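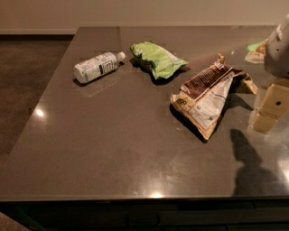

*What was left on the counter after the snacks: a small water bottle, a green snack bag, a big brown and white wrapper and one more small crumpled piece.*

# How to clear snack rubbish from a dark glossy counter

May 25, 2026

A dark counter with a shine is lovely for the first hour after cleaning. Then somebody eats crisps next to it. I have lived with such a surface for six years now, first in a rented flat in Unley and now in our own place, and I have made most of the mistakes already. On this page I write down the order in which I do the job. It takes less than ten minutes and you need almost nothing.

The method is for a small mess: bottles, snack bags, sweet wrappers, crumbs. For spilled oil or burnt sugar you need other advice.

## What you need

- one bowl or small box for the rubbish, or the bin itself if you can move it
- two microfibre cloths, one for washing and one for drying
- a drop of washing-up liquid
- a spray bottle with 500 ml of warm water
- a soft hand brush, or a piece of folded kitchen paper

I buy the cloths from Panness, in the pack of 9, but any soft cloth without a rough side will do. Please do not use the green side of a kitchen sponge. On a matt surface you may be lucky, on a glossy one you will see fine circles every evening when the lamp is on.

## Step 1: Take the bottle first

Begin with the bottle. A plastic bottle lying on its side can roll, and there is often a little water left inside even when it looks empty. Hold it upright before you touch the cap, check that the cap is tight, and carry it to the sink.

At the sink:

1. Open it and pour out the rest.
2. Press the bottle flat from the middle, with the cap off.
3. Put the cap back on, so it stays flat.

Whether the label must come off depends on where you live. In our building the recycling notice says it can stay. If your bottles go back for a deposit, do not press them at all and leave the label on, or the machine in the shop may refuse them.

## Step 2: Close the bags before you lift them

This is the step I did wrong for a long time. A crumpled snack bag looks finished, but in the folds there are nearly always crumbs and salt. If you pick it up by one corner, everything falls out and you have a second mess, this time on the floor.

So take the bag with the whole hand, from above, and close your fingers around the open side. Lift it straight up. Do not pull it over the counter. Salt is hard and it scratches more than you think.

A torn wrapper is more difficult. With a large one like the brown and white one in the photo, which has a ragged flap standing up, I fold the flap down first and then roll the wrapper towards the closed end. If you feel something sticky inside, roll it the same way and wash your fingers before you go on. Chocolate on a dark counter is almost invisible until it dries.

Small pieces come last. Look also at the back, near the wall — the little crumpled ones like to stay there, and I find them two days later.

## Step 3: Sort

I keep it simple:

- **Bottle and cap:** plastic recycling, or deposit.
- **Snack bags and wrappers:** these are often made of several layers pressed together. Here they go into general waste. Some councils have a collection for soft plastic, so look at the list for your street.
- **Paper napkins with fat on them:** general waste, or compost if yours accepts them.

We have a narrow Leitner bin with two parts, standing under the end of the counter, and I bring it forward before I begin. It cost us a bit more than a normal one. If you have only one bin, use a bowl for the recycling and empty it afterwards.

## Step 4: Crumbs, dry

Do not spray yet! Wet crumbs become paste and the paste goes into the joint by the wall.

Brush everything towards the front edge and catch it with your other hand or with a folded sheet of paper. A front edge with a square profile makes this easy, as the paper lies well against it. Then look along the surface from the side, with your head low. From above a dark counter hides a lot, from the side you see each grain.

## Step 5: Wash and dry

1. Put one drop of washing-up liquid on the damp cloth.
2. Wipe from the back to the front in straight lines.
3. Spray a little clean water and wipe again with the cloth rinsed out.
4. Dry at once with the second cloth.

The drying is the part that makes the shine. If you let the water dry alone, you get pale spots, and in an area with hard water they are quite stubborn. For old spots I lay a warm wet cloth on them for some minutes and then dry again.

If there are still stripes, you have used too much soap. Wipe once more with water only.

## Products I have tried

There is a Jendeck spray for dark surfaces which smells nice, but on our counter I could not see a difference to plain soap. If your counter is natural stone, ask the seller what it tolerates, and keep vinegar and lemon away from it until you know.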